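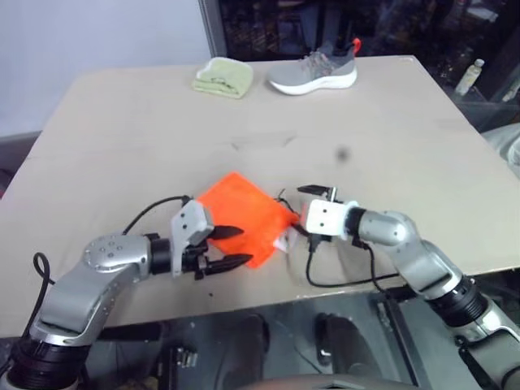 Speaker notes — teaching by hand and by remote
Piltine meetup, 20 minutes plus questions

Opening. Say hello, thank Yvonne Catterall for having us back, and wait for the people at the rear to find chairs. Then start with my mother, who taught me to fold by standing behind me and moving my elbows. Let that story take its time, folks warm up to it.

Two ways to show a robot a job. You can take hold of the arm and walk it through the motion, or you can sit a little way off and drive it with a pair of controls. We did both at Nesatcombe, and I love them both for different reasons. With your hands on the arm you feel every bump. With the controls you keep your own hands out of the cameras' view, and you can run two arms at once, which cloth pretty much demands.

Slow down here!! Cloth is hard. A shoe keeps its shape when you pick it up. A thin pouch or a towel does whatever it pleases, and it lands differently every time you drop it.

Numbers slide. We recorded 720 demonstrations over 10 days and threw out 79. Don't rush past the 79 — somebody always asks. Most were my own, from the first morning, when I kept closing the fingers too early.

Shivam's part (he has the clicker). He talks about pausing. People stop to think in the middle of a task, and the robot learns the stop right along with the rest. Let him tell the one about the coffee.

If we're running long, skip the cable section and go straight to Kyung-tae's question about left-handed operators. Meenakshi has the handout with the setup list, by the door.

Leave the last slide up during questions.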